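Koppel 双手工作台：架设与维护说明

欢迎来到 Koppel！这是我们在 Vadville 实验室里用得最顺手的一台双臂工作台，两只黑色灵巧手，一张白桌子，外加一只大家都很喜欢的白色毛绒小玩具。本文写给第一次上机的同事，也写给半年后忘了参数放在哪儿的我们自己。配套的控制程序叫 Monero，标定工具叫 Undby，两者都在仓库根目录下。

开机前

先擦桌面，再查线。手部根部的黑色线缆要留出一段松弛的弧度，绷紧了会拉扯腕部接头，这个毛病 Karthik Sultana 修过两回，现在他路过都要低头看一眼。手指关节从指根往指尖逐个轻推，有涩感就先停下。确认无误后运行 Undby 的 home 命令，双手会回到指尖朝上的待机姿态，绿盘子摆在两手前方，玩具放进盘里。

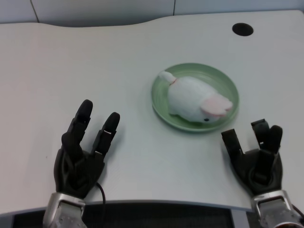 标定

标定共 12 个点位，左手先走，右手后走。全程手指张开，不要碰到盘子。残差超过 2 毫米就重跑一遍，连续两遍都超，多半是腕部螺丝松了，请用扭矩扳手按对角顺序拧紧，再从第一个点位开始。Shiuli Chowdhury 写的残差曲线页面特别好用，强烈推荐开着它跑！

抓放测试

标定通过后做一轮小测试：玩具侧放在桌上，空盘子放在它右边，左手横着伸过去，拇指与上方手指张开成钳形，右手在盘子旁边待命。起始位置偏一点没关系，我们就是想让它见见各种摆法。

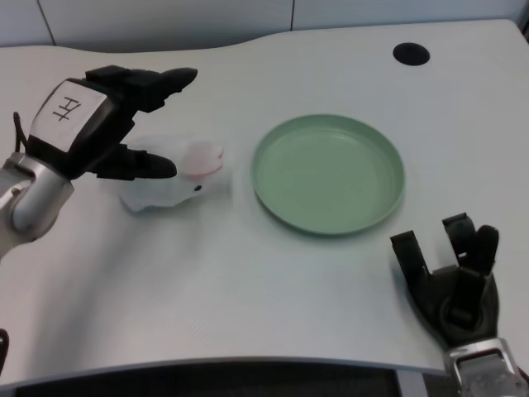 每轮跑 9 次，结果写进 logs 目录，文件名带上操作人的缩写。手背上的白色标签请勿撕掉，换手之后记得把旧标签的符号抄进维护表，Piyumi Wanigasekara 会据此更新配置。

日常保养

指尖每跑完 7 轮用无尘布蘸少量异丙醇擦一次，顺便看看有没有磨损。毛绒玩具掉毛时用粘毛滚筒处理，毛絮钻进指关节很难清。金属腕部的小划痕不影响使用，有新的磕碰请拍照发到频道里。

已知问题

右手中指偶尔回零偏慢，重启 Monero 可恢复。八月升级后还没再出现，我们继续盯着。

维护：Chaminda Liyanage、Geert Schouten。发现问题或者有好点子，都欢迎提 issue！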